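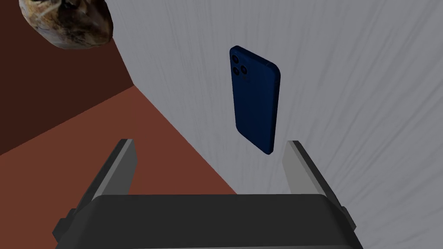 Figure 5. Simulated phone, rock and open gripper.

5. Recording and replaying the two-object set

This section is for users who want to repeat the comparison in the Sosby report. Please finish section 4 first, so that both arms load without an error.

5.1 Recording

1. Start the Gullon simulator and load the room file. Wait until the status line says "ready".
2. Set the seed to 669. With another seed the objects get other start positions, and your results cannot be compared with ours.
3. Open both grippers fully before you press Record. The fingers in Figure 5 are at a wide opening.
4. Choose the target object, phone or rock, in the task menu. The choice is saved in the header of each episode and cannot be changed later.
5. Record 900 episodes. You may stop between two episodes, but not inside one.

Note: The phone may be shown from the back and at an angle. This is allowed. Do not turn it straight by hand in the editor, the method must learn from tilted objects also.

Caution: Do not change the simulator time step during recording. Files with mixed time steps are accepted by the loader without a warning, and the training then gives wrong gripper timing.

5.2 Checking the room view

6. Open one episode in the viewer and select the room view.
7. Compare the fixed parts with Figure 6: the grey surface, the window and the potted plant. The arms do not need to have the same pose.
8. The room view is strongly tilted. Leave the camera angle as it is, the training code expects it.

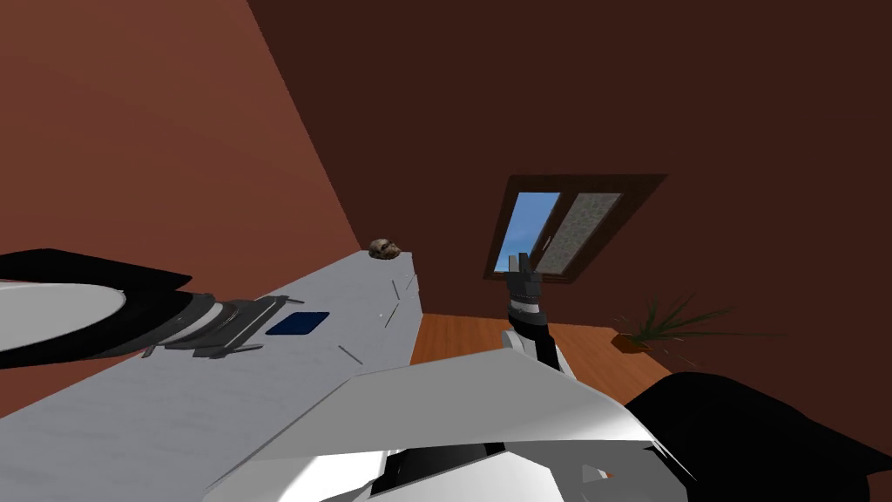 Harnmont, February
Figure 6. Room view with the two arms. The rock is at the far corner of the grey surface.

5.3 Training and result

9. Run the training for 4000 steps. Keep the batch size from the settings file.
10. Run the test twice, first with the room view only, then with the gripper view added. Write the two scores in the same table.

In our runs the gripper view helped more for the phone than for the rock. Dong-geon Seol repeated the test with the Jang planner and found the same order, but a smaller difference.

Note: If the loader stops with error 2, the episode header has no target object. Delete this episode and record it again.

Corrections to this section: Ju-won Ko.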